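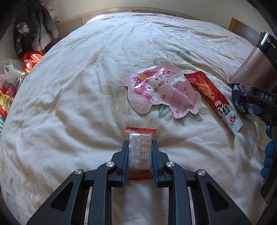
Kosmas Moschos objected that the blue pads had been on the agenda for 3 meetings and had outlived two chairs. The chair, Obaidul Pramanik, being the third, moved on to the pads.

Gripper upkeep, Plistow pair

Pads. Ánh Lại wants them changed every 1000 grips. Kosmas would like to know who is counting. Agreed: Ánh is counting.

Screws. Vasanthi Matubbar reported play in the left finger of the older unit. She will retighten the pivot screws on both and mark them with paint pen, the paint pen having been found.

Rails. Wipe, then one drop of oil. Minutes of the June meeting say "a little oil," which was read generously at the time.

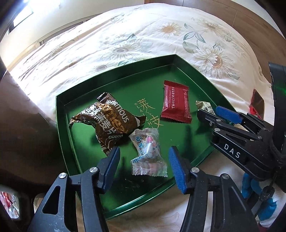
Item 4: pick test with wrapped snacks and green tray.

Pad pressure on thin wrappers to be set again from zero after the screws are done. Test set stays as it is. Pranab Navaratnam asked if it could be eaten afterward. Deferred.

Spares. Zindora quoted 30 days for pads. Order approved, with sighing.

Closed 3:40 p.m.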